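**Brevbridge towel-folding cell back in service after gripper work**

2024-09-21

BREVBRIDGE — The towel-folding cell at the Jilora linen works returned to full shifts this month after a stoppage in August to replace worn finger pads and reset the gripper.

The cell picks up a towel by one corner, folds it and passes it to a stacker. El-Sayed Automation, which installed the machine and holds the service contract, did the work on site.

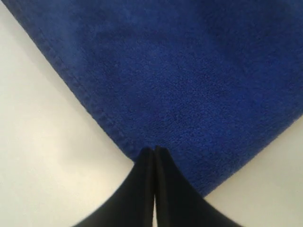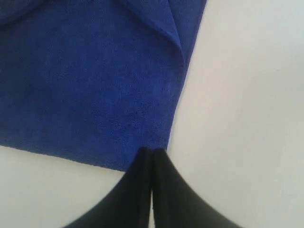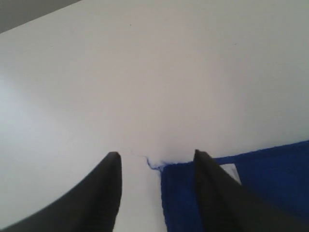 Gripper fingers and blue towel cloth on the white table, seen from the wrist camera. In the last view the fingers are open.

Missed picks had been climbing since early summer. A log kept by the shift leads showed 209 in one week, most of them on the corner grip. The fingers would close on the pile and slide off, leaving the towel where it lay.

Service staff found the pads on one finger worn smooth near the tip. They fitted a new pair, then adjusted the closing position so the two tips meet evenly. The wrist camera was recalibrated against the table before any cloth was put down.

Closing force was set last. Too much of it pulled threads from the hems, and too little let the corner drop. The crew ran 400 picks at the first setting, lowered the force slightly and ran 500 more before signing off.

Lint was the other problem. Microfiber sheds onto the table and works its way into the finger joints. Operators now wipe the fingers and tabletop at each shift change, and the joints are blown out with low-pressure air once a week. Stray threads are to be picked off by hand with the cell stopped and locked out.

The pads will be checked every 2,000 cycles under the new schedule. Until now they were looked at only when the machine faulted. A spare set is kept in the cabinet beside the cell, along with the gauge used to check the gap at the tips.

Jilora folded the affected orders by hand during the stoppage and said deliveries were not delayed. A second cell, on the Nirnisa line, uses the same gripper and will get new pads at its next planned stop.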